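# How to run a two-arm kitchen demo for visitors

Updated 05/02/2025 by Meenakshi Garg

These steps are for anyone hosting a visit at the Grikwood lab. The demo uses both arms on one table with kitchen items. Plan on around 14 minutes for each group, including questions.

## 1. Set the table

Lay the brown mat over the white tabletop and leave a strip of white showing at the front. Put the yellow steamer basket near the center and the cutting board to the right of it. The cups and the black rack go at the lower left, away from both arms. Put one food block on the board.

Check the green lights at the base of each arm before you let people in. If either is off, restart from the Tirnico panel and wait for both.

## 2. Start with the arms over their objects

Load program 9 and step it until one gripper is above the rim of the steamer and the other is down at the cutting board. Pause there and introduce the two jobs. 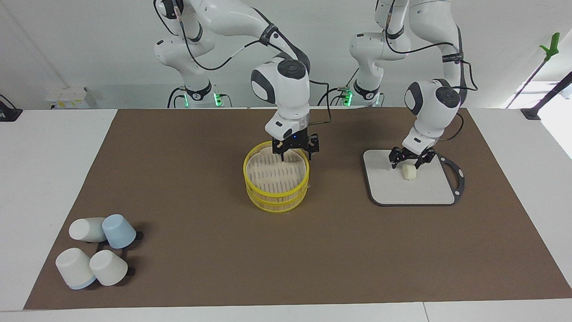 Say which arm is which early on. We name them from the robot's side, so the left arm is the one visitors see on their right. People get this backwards all day, and it helps to repeat it when you change groups.

## 3. Run it slowly first

Set the speed to 13 percent for the first pass. Visitors tend to watch one arm and miss the other - tell them to pick a side and then switch on the second pass.

Keep talking to a minimum while the arms move. Good points to cover during a pause:

- The steamer has two tiers, so the height of the rim matters when you set the approach.
- The block is small and the fingers come down close to the board. Check the board position between groups. 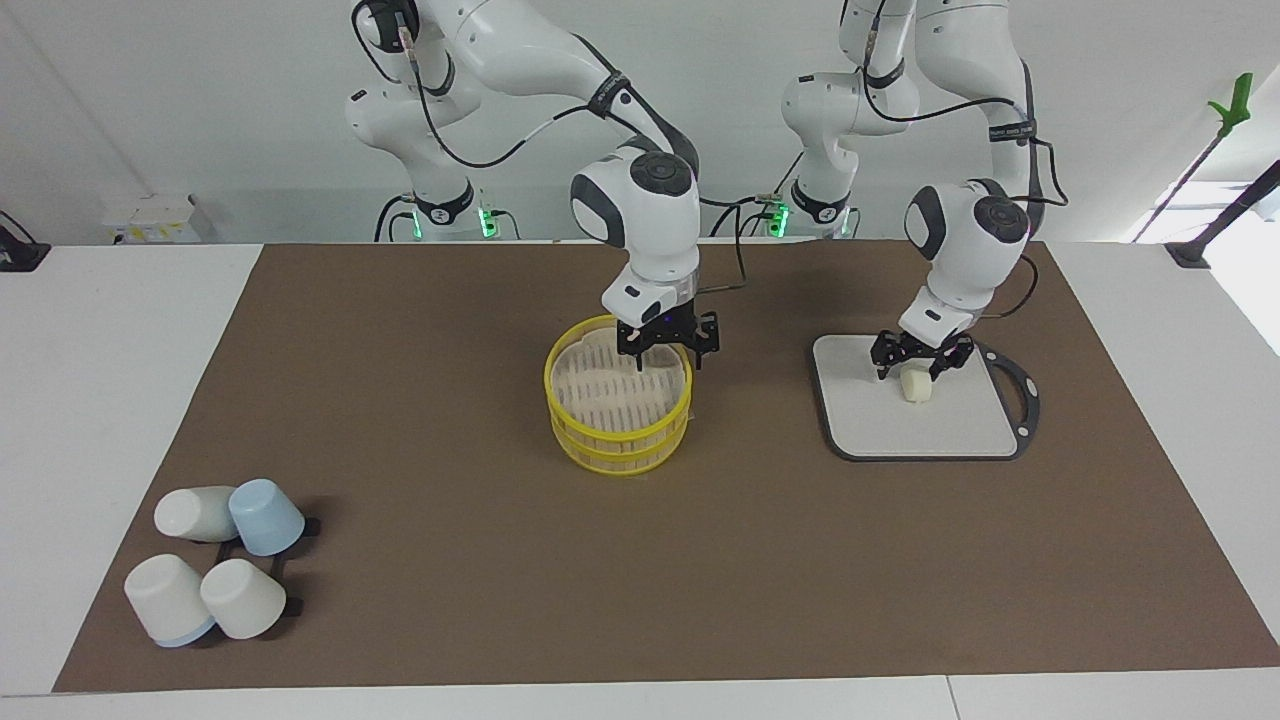 For the second pass, go up to normal speed. Keep one hand near the stop button and stay on the side of the table where you can see both wrists.

## 4. Take questions

Pause the program before you open the floor. Questions about cost go to Yoon, and questions about school visits go to Imov. Everything else you can answer yourself or write down.

## 5. Reset

Send both arms home, put the items back in their places and log the run on the sheet by the door. If the program stops with code 491, clear it on the panel and start again from step 2.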